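**To:** sketley-bread 
**From:** M. Pugh 
**Subject:** Re: Flat loaves again, and the fridge question

Brenda, I've left your message in below and answered it in pieces.

On May 11, 2025, Brenda Tapia wrote:

> I have gone back to the Windilier strong white after the trouble with the last bag, and the loaves are still spreading. They look fine in the basket and then go flat as soon as I turn them out. The crust is good and the taste is good but you couldn't make a sandwich with them.
>
> I mix in the evening, leave the dough on the worktop overnight for 8 hours, shape it before breakfast and bake when I get home at lunchtime. That worked all winter. I started in December and had no trouble until a few weeks ago.
>
> Two questions. Is it the flour or is it me? And if I put the shaped dough in the fridge, how long can it stay there? The book says overnight and doesn't say any more than that. I don't always know which day I will be in to bake.
>
> Also, where do people put their dough? My kitchen is warm by the cooker and cold everywhere else.
>
> Brenda

I don't think it's the flour. I had a bag from the same mill at the same time and mine behaved. It's a bit softer than the Famen and takes a little less water, so if you switched from one to the other and kept your recipe the same you'd notice the dough was looser, but I wouldn't expect it to collapse.

What you describe sounds like dough that has gone too far. You started in winter, when the kitchen was cold at night, and 8 hours was right for that. The kitchen is warmer now and the dough gets to the same point a good deal sooner. By the time you shape it there isn't much strength left in it, and then it sits through the morning as well. It holds up in the basket because the sides of the basket are holding it.

The simplest test is to change one thing. Use less starter and keep the times as they are. I'd cut it by a third and see. If the dough still looks slack and sticky at breakfast, cut it again next time. Using colder water helps too, but I would try the starter first and leave the water alone until you know what the first change did.

Don't add flour at the shaping stage to make it easier to handle. I did this for months. It gives you streaks of dry flour in the crumb and the loaf still spreads.

On watching the dough: the clock is only a rough guide. I keep back a small lump when I mix and press it into a straight-sided jar with a rubber band at the starting level. It's much easier to see how far that has risen than to guess from a big bowl with sloping sides. Keep the jar next to the bowl, though. If it's on the windowsill it will tell you about the windowsill.

On the fridge. I leave shaped dough in mine for up to 34 hours and it bakes well. After that the skin gets leathery and the taste is sharper than we like at home. Some of you go longer, I know, and I'd be glad to hear what flour you use. It depends on how cold the fridge is and how lively the dough was when it went in. Dough that was already fully risen on the worktop won't be rescued by the fridge, it carries on for a good while before the middle is cold. So in your case shape it earlier than feels right, put it straight in, and bake it from cold whenever you're next home. Cover the basket properly. A damp cloth dries out in there, and a tied plastic bag doesn't.

I bake 3 loaves at a time and they go in on the same shelf, at the bottom. I used to put one on the top shelf and it was always behind the others or ahead of them, I forget which, but it was never the same.

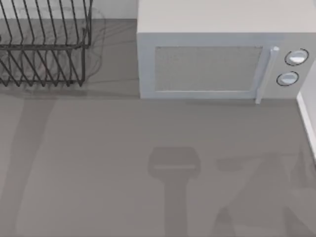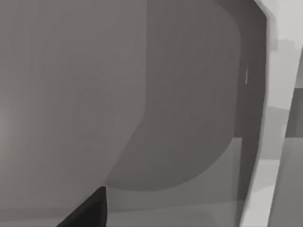 As for where to put the dough, I'd stay away from the cooker altogether. It's warm while you're making supper and cold by midnight, and the side of the bowl nearest to it gets more than its share. You want somewhere that stays the same all night. A microwave makes a decent cupboard for this as long as it's switched off and the bowl fits, and one standing on the worktop like the white one in the first picture is at a handy height for looking in on it. Put a mug of hot water in beside the bowl in cold weather and leave it out at this time of year. Stick a note on the door if there are other people in the house. The airing cupboard is too hot in my house, but I know it suits some of you.

If your bowl doesn't fit, a picnic cool box does the same job. Mine was bought for camping and has done very little camping. The lid keeps draughts off and the temperature inside hardly moves. It takes the bowl and the jar together.

Cooling came up as well in the other thread and I didn't reply there, so I'll do it now. A wire rack with a proper gap underneath is all you need. Leave the loaf alone until it's cold right through. I know it's hard with people standing about, but a warm loaf cuts gummy and you may think it's underbaked when it isn't. If the base goes soft on the rack, the gap underneath is too small or the loaf wanted another few minutes in the oven.

You might also check the oven. Mine reads hotter than it is, and I only found out by borrowing a thermometer. A loaf that's slow to set at the edges has more time to spread, so an oven on the cool side makes overproved dough look worse. Give it a full half hour to heat with the stone or the pot inside.

So for your next bake I would do this, in this order:

- less starter, everything else the same
- jar with a rubber band, next to the bowl
- shape when the jar says so, even if that means getting up early for once
- basket into the fridge, bagged
- bake from cold

Then write back and say what happened, and put in how warm the kitchen was if you can. It's hard to advise without that.

One bit of list business. The Windilier order goes in at the end of the month. We have 5 sacks spoken for so far and the carriage is the same if we add more, so anyone who wants a share should reply to me directly and leave the list address off. Say whether you want white or wholemeal. The rye is out of stock and they couldn't tell me when it would be back.

M. Pugh 
Sketley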